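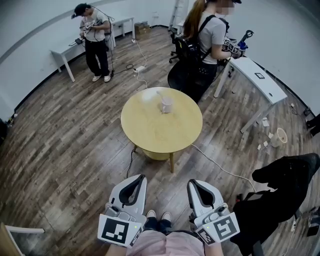 진델(Zindell), 퍼즐 어드벤처 신작 '스토나소프(Stonasov)' 12월 7일 토요일 출시

안녕하세요, 진델에서 디렉터를 맡고 있는 메이브 오그리파(Maeve Ó Gríofa)입니다. 보도자료는 원래 좀 딱딱하게 써야 한다고들 하던데, 저는 그런 글을 쓰면 세 줄 만에 졸려서요. 그냥 제 말투로 쓰겠습니다. 기사에 쓰실 때는 편하게 다듬어 주세요!

드디어 스토나소프가 나옵니다. 12월 7일 토요일 오전, PC와 휴대용 게임기 '로이(Roy)'로 동시에 출시해요. 안개 낀 항구 도시 스코른로(Skornlow)에서 멈춰 버린 등대를 하나씩 다시 켜 나가는 게임이고, 전체 17개 챕터로 되어 있습니다. 챕터 하나가 짧게는 30분이면 끝나니까 퇴근길에 조금씩 하셔도 좋고, 주말에 몰아서 하셔도 좋습니다(저는 후자를 권합니다. 9챕터에서 끊기가 정말 힘들거든요).

전투는 없습니다. 대신 빛의 방향을 돌리고, 거울을 옮기고, 배가 지나갈 길을 만들어 주는 퍼즐이 계속 나와요. 막히면 부둣가 찻집 주인에게 말을 걸어 보세요. 힌트를 주긴 주는데 빙빙 돌려서 줍니다. 정 답답하시면 설정에서 '직설적인 찻집 주인'을 켜시면 되고요.

지난 5월에 진행한 비공개 테스트에서는 의견을 443건 받았습니다. 저랑 프로그래머 모레드 레너헌(Mairéad Lenihan) 둘이서 전부 읽었어요. 제일 많았던 얘기가 지도가 너무 불친절하다는 것이었고, 그래서 지도를 통째로 다시 그렸습니다. 이미 지나온 골목은 밝게 표시되고, 아직 못 푼 퍼즐이 있는 곳에는 작은 등불이 켜집니다. 글자 크기도 세 단계로 조절할 수 있게 바꿨어요. 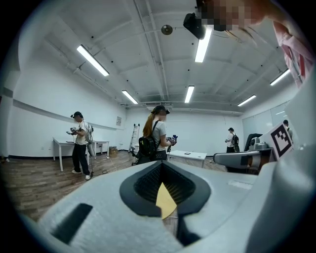
로이 버전은 화면이 작아서 메뉴를 따로 만들었습니다. 버튼 배치도 바꿨고, 한 손으로 플레이하는 모드도 넣었어요. 메뉴 색 때문에는 모레드랑 꽤 오래 다퉜는데, 저는 사진 속 둥글게 휜 몸체 같은 광택 없는 밝은 회색이 좋았고 모레드는 남색을 고집했습니다. 결국 둘 다 넣었고요, 기본값은 회색입니다! 남색은 설정의 '테마' 항목에서 고르시면 됩니다. 저장 데이터는 PC와 로이 사이에서 그대로 이어지니까 집에서 하던 챕터를 밖에서 계속하실 수 있어요.

음악 얘기도 조금만 할게요. 등대를 하나 켤 때마다 배경 음악에 악기가 하나씩 더해집니다. 처음에는 아코디언 혼자 쓸쓸하게 나오다가 마지막 챕터쯤 가면 제법 시끌벅적해져요. 이어폰 끼고 하시면 훨씬 좋습니다.

패키지판은 300개 한정으로 제작합니다. 게임 카드, 스코른로 종이 지도, 사운드트랙 다운로드 코드가 들어 있고 로이용만 나와요. 예약은 진델 홈페이지에서 받고 있고 한 분당 두 개까지 주문하실 수 있습니다. 다운로드판은 출시 당일부터 각 스토어에서 구매하실 수 있어요. 한국어 자막은 두 버전 모두 첫날부터 들어갑니다. 음성은 영어만 지원하고요.

리뷰용 코드가 필요하신 매체나 방송하시는 분들은 홈페이지의 언론 문의란에 매체명과 원하시는 기종을 적어 주세요. 제가 직접 확인해서 보내 드립니다. 영상 공개에 제한은 없지만 마지막 챕터의 결말만은 출시 후 일주일 동안 참아 주시면 고맙겠습니다. 스크린샷과 로고 파일도 같은 페이지에서 받으실 수 있어요.

문의: 진델 홈페이지 언론 문의란
담당: 메이브 오그리파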